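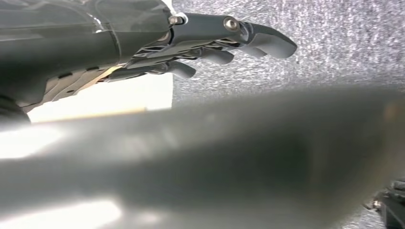 Getach Support
Open tickets / Closed tickets / My tickets

Scheduled export drops last column when table name contains an apostrophe
Status: Closed (fixed in patch)
Product: Getach Tables, hosted
Opened by: Skye Halliday, Trollcombe
Assigned to: Stellan Aasen
Opened: 07/06/2023

Skye Halliday wrote:

We have a scheduled export that runs every night and drops a CSV into a shared folder. It has done this without complaint for as long as I've worked here. As of this week the file arrives on time, has the right name, has the right number of rows, and is missing its last column. The last column is the price. You can imagine how popular I am with the people who send out invoices.

If I open the same table and click Export by hand, the price is there. If I use Run Now on the schedule, no price. The job log says "Completed successfully," so at least one of us is happy.

Things I have tried: logging out and back in, a different browser, deleting the schedule and making it again, adding a dummy column after the price so that the dummy would get eaten instead. That last one works, by the way. I would prefer it not be the official answer.

Stellan Aasen (Getach) wrote:

Hi Skye, thanks for the detail. The dummy column is a good trick and I will try not to recommend it.

Could you send me:
- the exact name of the table, copied and pasted
- the column list from Table Settings > Structure
- whether "Use table name as header note" is ticked on the schedule

Skye Halliday wrote:

Table name is Supplier's Parts (Current). Column list attached. The header note box is ticked. I didn't tick it. I also didn't know it existed.

Stellan Aasen (Getach) wrote:

The header note box was added in the last release and is on by default for existing schedules. I have passed along my feelings about that.

Please untick it, save, and use Run Now. Let me know what you get.

Skye Halliday wrote:

Unticked, saved, ran. Price still missing. I went back in and the box was ticked again.

I unticked it a second time, more firmly. Same result.

Stellan Aasen (Getach) wrote:

Reproduced, both parts. I made a table on our side called Supplier's Parts with 8 columns, and the scheduled export wrote seven. Renamed it Suppliers Parts and got all eight. So it's the apostrophe.

The box that won't stay unticked is a separate bug with the same cause. The settings page can't save anything for a table with an apostrophe in its name, and it reports this by telling you it saved.

Workaround until we have a fix: rename the table without the apostrophe, then open the schedule and pick the table again from the list. The second step matters. The schedule keeps the old name otherwise.

Skye Halliday wrote:

I can't rename it. There's a connector reading that table by name at Broketdale and they don't change things quickly. The last time we asked them to change a name it took until after the person asking had left the company.

Also, for the record, the apostrophe is correct.

Stellan Aasen (Getach) wrote:

No argument about the apostrophe. Moving this to engineering.

Lesego Ngubane (Getach Engineering) wrote:

Found it. When the scheduler builds the header note it wraps the table name in single quotes and doesn't escape anything inside them. With an apostrophe in the name, the parser thinks the text ends early, treats the leftovers as an extra column title, and then trims the row to the expected width. It trims from the right. Manual export doesn't go through this code, so it never showed up there.

Our tests did cover odd characters in table names. They covered emoji, tabs and a table name 800 characters long. They didn't cover an apostrophe.

Fix is written and waiting on review.

Ozan Gökçe (Soylu) wrote:

Adding us to this one. Same symptom, table called Kevser's Working Copy DO NOT USE, which is of course the one everybody uses. We lose the delivery date column.

Does the fix also repair files already exported? We have 100 of them.

Lesego Ngubane (Getach Engineering) wrote:

No, the old files stay as they are. The data in the table was never touched, though. Once the patch is on, go to Schedules > History, select the runs you want and choose Re-export. It uses the current contents of the table, so if rows have changed since then, the new file will show the newer values.

Kevser Kırmızıgül (Soylu) wrote:

For the ticket: it was my working copy, and it did say do not use.

Re-export with current contents is fine for us.

Stellan Aasen (Getach) wrote:

Patch is now live for hosted accounts. Steps for everyone on this ticket:

1. Sign out and sign back in.
2. Open the schedule, untick "Use table name as header note" if you don't want it, and save.
3. Close the schedule and open it again to check the box stayed the way you left it.
4. Use Run Now and check the last column.
5. Re-export older runs if you need them.

New schedules will have the box off by default. Existing ones keep whatever they have.

Skye Halliday wrote:

Box stayed unticked. Price is back. I've re-exported 3 runs and accounts has stopped standing behind my chair.

One question. The dummy column is still there, and now it exports too. Safe to delete?

Stellan Aasen (Getach) wrote:

Safe on our side. You may want to check that Broketdale hasn't started using it.

Skye Halliday wrote:

They have. Leaving it in. Please close.

Ticket closed by Stellan Aasen. Replies to a closed ticket will open a new one.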